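Introduction to Law Enforcement Practice
Unit 3: Field Notes and the Incident Report
Instructor: Waraporn Phromma
Handout for session of 9/21/21

Purpose of this unit

Students will learn to take usable notes at a call and to turn those notes into a written report that a supervisor, a prosecutor and a court can rely on. The assigned reading is Chapter 12 of the course reader.

Field notes

Notes are taken at the call or as soon afterward as safety allows. Each entry begins with the time and the location. Record full names, dates of birth and contact details for every person interviewed, and have each person spell his or her name aloud. Statements that may matter later are written in the speaker's own words, inside quotation marks. Do not tear pages from the notebook. An error is struck through with a single line and initialed. 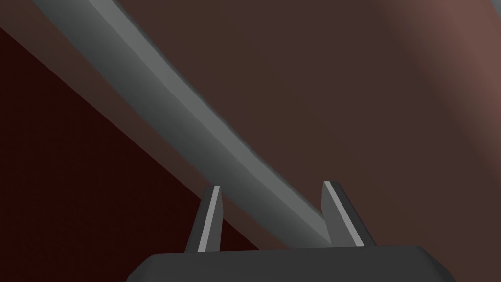 Notes may be subject to disclosure. Officers should assume that anything written in the notebook, including remarks unrelated to the call, may be read aloud in a hearing. Department policy on keeping or destroying notes varies, and students should learn the policy of the agency where they complete their placement.

The report

The narrative is written in the first person, in the past tense and in the order in which the officer learned things. "I saw," "I heard" and "Ms. Siriwan told me" are preferred to "it was observed." Conclusions are kept apart from observations. "He was drunk" is a conclusion; slurred speech, an odor of alcohol and an unsteady walk are observations.
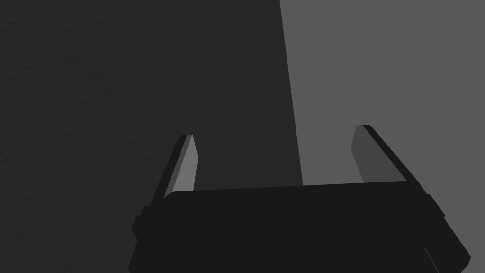

Describing what was seen is harder than most recruits expect. A common fault is to supply a name or a cause for something when only its appearance is known. A writer limited to the picture in this section could properly record two gray surfaces, one very dark and one lighter, meeting along a straight, slightly slanted line. To write "a wall and a floor" would go further than that. The same restraint applies to vehicles, clothing and injuries.

Practice case: Ladby Street

Read the call summary in the reader, page 92. Officer Kamonchanok Siriwan responds to a reported break-in at the Srithong warehouse and speaks with 2 witnesses whose accounts differ on the direction of travel. Prepare a narrative of no more than 3 pages. Report both accounts in full and do not attempt to reconcile them.

Reports are due at the start of the next session. Late work requires the instructor's written approval.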